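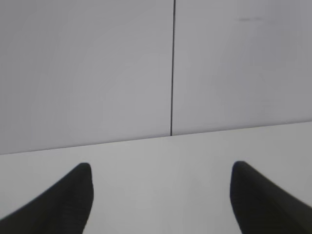

A view from the wrist of one arm in the Brurkgate teaching laboratory, with the gripper open over the table.

The Manual Skills Program at Brurkgate has spent the past year recording people as they guide robot arms through household tasks by remote control. Cempaka Hidayat, who leads the program, spoke with the Institute newsletter in June about how the recordings are made and what the staff have learned from them.

The program holds 303 complete demonstrations of its two-armed tasks. Of these, 253 have been accepted for training. The remainder were set aside after review, in most cases because the operator paused for too long or corrected a grip partway through.

"A pause means something to a person," Ms. Hidayat said. "It means I am thinking. The robot has no access to the thinking. It records that at this point one stands still, and it will learn to stand still."

Operators work from a station known as Astach, which has a pair of hand controls, one for each arm. New operators complete 30 practice sessions before any of their work is kept. Ms. Hidayat described the early sessions as tiring. Most people reach for an object without deciding which hand should go first, and at the station that decision has to be made each time.

Tasks in which one arm holds an object and the other works on it have received particular attention. A bottle with a screw cap is the standard exercise. The body must be held firmly enough that it does not turn, but thin plastic gives way easily under a strong grip, and the second gripper must come down over the cap in line with the neck.

"We ask operators to settle the holding arm first and then leave it alone," she said. "The temptation is to adjust both at once. When they do that, the recording is very hard to learn from."
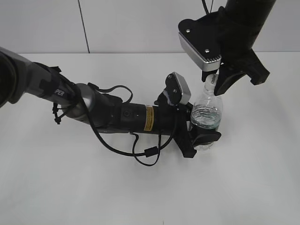

Hakim Purba takes a different view of that rule, and asked that it be noted. In his opinion small adjustments by the holding arm are part of the skill, and a robot that has never been shown one will have no answer when the bottle slips.

Ms. Hidayat acknowledged the objection. A separate set of recordings, in which operators are free to move both arms as they see fit, is now being collected under the name Liem. The target is 700 demonstrations. She declined to predict which set would give the better result.

Asked whether guiding the arm directly by hand still had a place, she said that it did for single-arm work. "You feel the weight of the arm and you move more slowly, and the paths are smoother. With two arms you would need to stand in the middle of them, and your own body blocks the view of the cameras."

Staff who wish to train as operators may apply to Nadhirah Goh at the Brurkgate office. Prior experience with robots is not required.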